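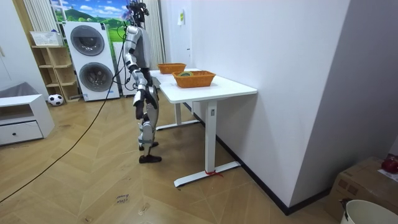

Desk side of the room, herringbone floor, cable run across it.

Sunday, November 20, 2022

Jaltent record, mix notes, session 4. Tracks 2, 5 and 6 open. Working title of track 5 is still Trerkon.

Started with the bass on 5. The DI and the amp track were out of polarity below the crossover, and the low end dropped out whenever both were up. Flipped the amp track and moved it 36 samples earlier. Low E now holds level through the slow section. High-passed the distorted copy at 202 Hz and left the clean DI to carry everything under that. Compression on the DI only, 4:1, slow attack.

Guitars: four rhythm tracks, two per side. The inner pair was recorded through the Drivero pedal and has a hard peak near 1,000 Hz that fights the vocal. Cut 3 dB there, narrow, inner pair only. Outer pair untouched. Tried muting the inner pair in the verses; the riff lost too much weight, so it is back in at -4.

Drums on 2: kick sample blended at 30 percent under the live kick. Any higher and the double-kick passages sound like a typewriter. Two ghost triggers in the second fill, removed by hand. Overheads are darker than on the other songs — the mics were lowered before that take and never put back. A 2 dB shelf helps but does not match them. Live with it unless the band complains.

Snare on 6 rings at the end of every bar in the doom section. Gate made it worse by chopping the decay. Used a narrow notch and automated it off for the fast part.

Vocals: low growls on 5 need less room. Replaced the long plate with a short one, predelay 30 ms, return filtered at both ends. The spoken part before the last riff stays dry. There is a click in the second line, probably an edit. Crossfade redrawn, click gone on headphones, not yet checked on the monitors.

Lam split release: they want their side and ours at similar loudness. Our side is more dynamic and I would like it left that way. Sending premasters without a limiter, 24 bit, 48 kHz. Vinyl cut is booked for January, so sibilance on track 6 has to be fixed before then. Low end below the kick fundamental summed to mono for the cut.

Open:
Track 2, feedback intro still a placeholder.
Track 5, print instrumental.
Track 6, de-ess backing shouts, check the fade against the rough mix.
Back up the session folder to the second drive.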